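Print | E-mail

# Lelance suture practice set — data card

Maintained by Þórarinn Brøndum. Last edited May 8, 2021.

## What is in it

Stills of tissue, thread, knots and stitches, sorted into 11 folders. I took the set over from Kiiskinen in October and renamed most of it. The old sheet called it "a complete record of wound closure." I don't believe that and neither should you. It holds moments of suturing, unevenly spread, and folder 2 is much thinner than the rest.

## Samples

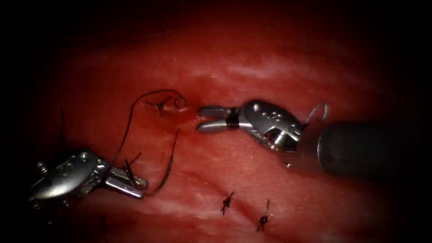
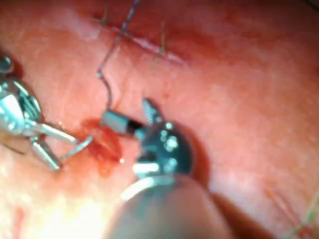 Thread over tissue in the first two. 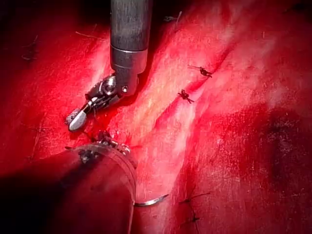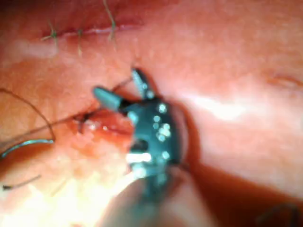
Category: Suturing / Tissue and thread

## Labels

Each still has one line in labels.csv. The fields are `thread`, `knot`, `needle`, `incision` and `blood`, marked yes, no or unclear. Use "unclear" freely. The Trirnitz labels, kept in a separate column, almost never do, and I would not train on them without reading a good number first.

`knot` means a tied knot. Thread lying in a loop does not count, however much it looks like one at thumbnail size. `incision` says a line can be seen — it says nothing about how well it was closed.

## Known problems

- Over 47 stills have glare on the metal strong enough to hide thread.
- Color shifts from one view to another. Anything that picks out tissue by redness will let you down.
- There is no score for stitch quality. Ivutano has asked for one twice. A single still can't tell you if a knot holds, and I won't add a number that pretends it can.
- The train/test split came with the set. I found 53 near-duplicates across it and moved them to `dupes/`. I doubt I got them all.

## Changes

Renamed folders, dropped the old summary table, fixed the header in labels.csv.

Print this page | E-mail this page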